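Jiditham Panel Adhesive, white, cartridge
Item 2625
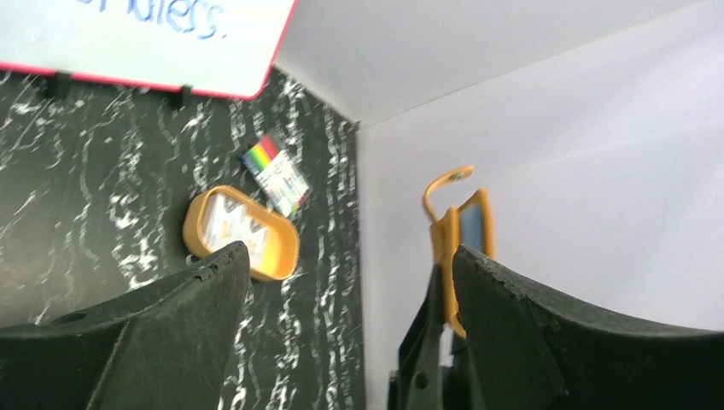
Black marble pattern meeting a plain white wall at an inside corner.

$19.00 per cartridge
In stock at Wonby. Tutinbridge by order, allow two working days.

Jiditham is a solvent-free grab adhesive for fixing decorative wall panels indoors. It comes in a standard cartridge and goes on with an ordinary caulking gun. It holds a panel on contact but stays workable long enough to slide the sheet into line, and it cures to a firm, slightly flexible bond that copes with the small movements you get in timber-framed walls.

We have sold it at both branches for several years and it is the one we send out with our own panel orders. The old grey version has been discontinued. The white is the same strength and is easier to live with behind pale panels and at open joints, where grey tended to show as a shadow line.

Suitable for
Painted or unpainted plasterboard
Cement sheet
Sound, dry render
Plywood and MDF
Existing glazed tiles, if scuffed first and free of soap residue

Not suitable for
Polystyrene foam
Natural stone (it can stain through from the back)
Wallpaper, or paint that is lifting
Splashbacks directly behind a gas burner
Pools, spas or anything that stays under water
Outdoor work

Before you start
Check the wall with a long straight edge. Hollows deeper than the thickness of the bead need to be filled first. The adhesive will bridge a small gap, but a panel pulled into a hollow will try to spring back, and it usually does so overnight.

The wall has to be clean and dry. In kitchens, wash it down with sugar soap, rinse it and leave it until the next day. New plasterboard should be wiped free of dust and given one coat of sealer. Gloss paint should be sanded until it is dull all over.

Leave the panels flat in the room they are going into for a full day before fixing. Cut and dry-fit every piece, including around power points and taps, and pencil the position on the wall. Have electrical fittings taken off by a licensed electrician.

Applying
Cut the nozzle to a V shape and hold the gun square to the back of the panel. Run vertical beads from top to bottom, plus one continuous bead around the outside, kept in far enough from the edge that it will not squeeze out into the joint. Don't use dabs. Dabs leave hollow spots that sound drummy when tapped, and in a bathroom they let moist air sit behind the sheet.

Lift the panel into place, press along each bead with the flat of your hand, then go over it with a clean roller. Tall sheets should be propped or taped until the adhesive has set. Work on one panel at a time. If the bead has skinned over before the sheet goes up, scrape it off and put down fresh.

Wipe smears off straight away with a damp cloth. Once cured it has to be scraped, and scraping will mark most gloss finishes.

Corners and edges
Start from an inside corner if the room has one. House corners are seldom plumb, so set the first sheet with a level and trim the corner side to suit the wall. Leave a small expansion gap where a panel stops against plaster or another panel, and fill it with a neutral-cure silicone. Jiditham is not a sealant and should not be used to finish a visible joint. It picks up dirt and will yellow in sunlight.

With dark patterned panels beside a white wall, mask both sides before you run the silicone. Black silicone on white paint is hard to get off, and white silicone shows every wobble against a dark panel. A clear one is more forgiving. If you would rather have a trim, we stock inside corner profiles in black, white and brushed silver. These need to go on before the second sheet.

Drying
The panel can be left unsupported the next morning in normal indoor conditions. Allow longer in cold weather and longer again when fixing over tile or old gloss paint, where moisture can only leave through one side. Don't use the shower until the adhesive has cured fully and the joints have been sealed. Turning up a heater to hurry things along tends to skin the edges and slow the middle.

Storage
Unopened cartridges keep for 18 months from the date stamped on the base. Store them upright, indoors and away from frost. Adhesive that has frozen turns grainy and has to be thrown out. A part-used cartridge will last a few weeks with the nozzle capped; pull the plug out of the tip with a screw before using it again.

Safety
Low odour, but open a window. Keep it off your skin and wear gloves if you are doing a whole room. Safety data sheet available at the counter or by email on request.

How many do I need?
It depends on the sheet size and how flat the wall is. Bring your wall measurements in and we will work it out with the panel order. Unopened cartridges can be returned with the receipt, so it is better to take one too many.

Often bought with this
Hinojosa neutral-cure silicone, clear, white or black
Hinojosa heavy-duty caulking gun
Inside corner profile
Seam roller
Low-tack masking tape

Questions we get at the counter
Will it hold on the ceiling? Light panels only, with battens and screws as well. We don't recommend adhesive alone overhead.

Can the panels come off later? Yes, but the paper face of the plasterboard will come with them. Expect to patch or resheet the wall.

Can I paint over it? Once cured, with water-based paint. Most people never need to.

Delivery and pick-up
Orders placed before noon are ready at Wonby the same afternoon. Deliveries to the Tutinbridge side go out on Monday. Cartridges can be posted, but panels and long trims are pick-up or truck delivery only.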